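Print this page | E-mail to a friend

Concrete floors: quick tips
By Maricruz Robles
June

Got a bare concrete floor in the garage or laundry room? Few things that work for us.

Sweep first, always. Grit plus a wet mop = scratches. Soft push broom, not the stiff outdoor kind.

Dish soap is fine. A squirt in a bucket of warm water. No vinegar!! It eats the surface, and no bleach on sealed floors either.

Oil drips — cover with cat litter, grind it in with an old shoe, leave overnite. Sweep up in the morning. Repeat if you have to. Old stains may need 3 goes.

Dusty floor that never comes clean? Probably needs sealer. Two thin coats beat one thick one. Keep everyone off till its really dry.

Water spots: tape a square of plastic down, check next day. Damp underneath means fix that before you seal anything.

Keep slippers just for this room. Saves tracking dust onto the carpet, and your feet stay warmer. Rubber soles, wipe them when you do the floor. 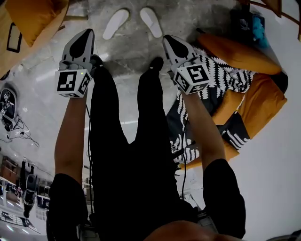 White slippers on a gray concrete floor.

Mats: shake out weekly, hang to dry. Don't leave a wet one down — it marks.

Last updated: June
Print | E-mail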